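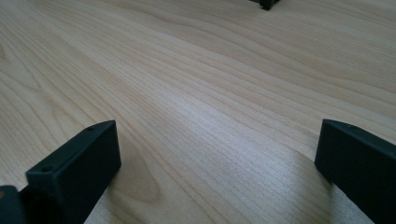 Part 5: Oiling and Waxing Your Landry Table

OK, you've got the legs on and the table is standing level, so now we get to my favorite bit. The Landry top ships with a thin factory sealer on it and nothing else. You can use it like that for a week or two, but please don't leave it longer — one sweaty glass of iced tea and you'll have a ring to sand out. (Ask me how I know!)

I use Kakari oil and then Gokska paste wax on top. Other brands will probably be fine, I just haven't tried them on this top, so if you go your own way do a test patch on the underside first.

What you'll need

Kakari oil, the small can
Gokska paste wax
A sheet or two of very fine sandpaper
Four or five lint-free cloths (old T-shirts are great)
Gloves
A metal bucket with water in it, for the used cloths

Caution: Oily cloths can heat up and catch fire all by themselves if you leave them balled up. Drop them in the bucket as you finish with them, or hang them flat outside until they're stiff. Don't skip this one.

Steps

1. Open a window and get the room comfortable. I did mine the first time in February in an unheated garage and the oil stayed tacky for days. Wait for a warmer day or bring the top inside.

2. Wipe the top with a barely damp cloth and let it dry for an hour. The water raises the grain a little and you'll feel some fuzz. That's what you want.

3. Sand lightly by hand, following the grain. Where it curves, just go with the general direction of the board and don't try to chase every wiggle. You're only knocking the fuzz down, so four or five passes is plenty. Vacuum up the dust.

4. Shake the can, pour a small puddle in the middle and spread it out with a cloth. Keep it thin. Thinner than that! The small can holds enough for the top and both edges with a good bit left over.

5. Wait around 5 minutes, then wipe off everything that hasn't soaked in. Get down low and look across the top toward a window, and any wet patches you missed will show up shiny. Wipe those too.

6. Leave it for 6 hours and do a second coat the same way. Overnight is fine if you'd like to go to bed.

7. After a full day, rub on a little wax with a clean cloth, let it haze, and buff.

Note: Knots and swirly grain often take more oil than the rest and can come up a shade darker. Eun-ji Choo wrote in to ask if hers was a defect, and no, it's just wood being wood. It usually evens out a bit over the first year.

Note: Don't forget the underside. One coat is enough down there, but if you only finish the top the board can cup.

If it goes wrong

Sticky after two days? Too much oil. Rub on a little fresh oil to loosen it, wait a minute or so, then wipe hard with a dry cloth.

White haze that won't buff out means the wax went on too thick. A hair dryer on low will soften it — keep it moving — and then you can buff again.

For the bench that goes with this table, the Sistness, use the same steps but leave off the wax. It makes the seat slippery. Bench assembly starts in Part 6.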